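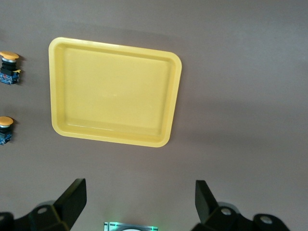

Where can I see the shorts program if I can't make it to Wistmont on Monday? The whole program goes online the morning after the screening, and it stays up for two weeks on the festival's own page.

Filed under: Festivals, Short Film, Local Screenings

I got the lineup for this year's Wistmont shorts night in my inbox yesterday and I've been reading the blurbs over and over like a kid with a cereal box. They had 165 films sent in this time, and they picked 30! That's a long evening, even with most of them running under ten minutes, so bring a cushion (the seats in the old hall haven't gotten any softer since last year, I checked).

The one I'm most excited about is Polholm, a drama about two sisters running a ferry on an island where hardly anyone lives anymore. I saw a rough cut in the spring and I cried at a part that's mostly just a rope being coiled, so I can't wait to find out what they did with the ending. It's playing second to last, which seems late to me, but I guess they wanted people to stick around.

Then there's Clitora, an animated comedy about a very bossy garden snail who gets elected mayor. My friends at the student screening laughed so hard I missed half the lines – I'm going partly to hear the rest of them. It's eight minutes long and it's on right after the first break.

Rønning is the documentary in the bunch, and it follows a village choir that has to learn a whole new set of songs before a wedding. I haven't seen any of it yet, only the trailer, but the singing in the trailer is great and there's a dog who howls along with the altos.

Doors open at 6 p.m. and the first film starts half an hour later. Tickets are at the door only this year, and the balcony is closed for repairs, so there are fewer seats than usual. I'd get there early. If you come for just the second half, you can get in at the break for a lower price, but you'll have to stand if it's full.

There's an audience award too – everybody gets a paper ballot on the way in, and you drop it in the box by the coat rack before you leave. Last year's winner took it by 2 votes, and I know at least one person who forgot to turn theirs in (me).

I'll be there with popcorn, probably on the left side near the heater, and I'll post my favorites once I've had some sleep. If you've already seen any of the 30, write and tell me which ones I shouldn't miss, but please don't spoil the ferry movie!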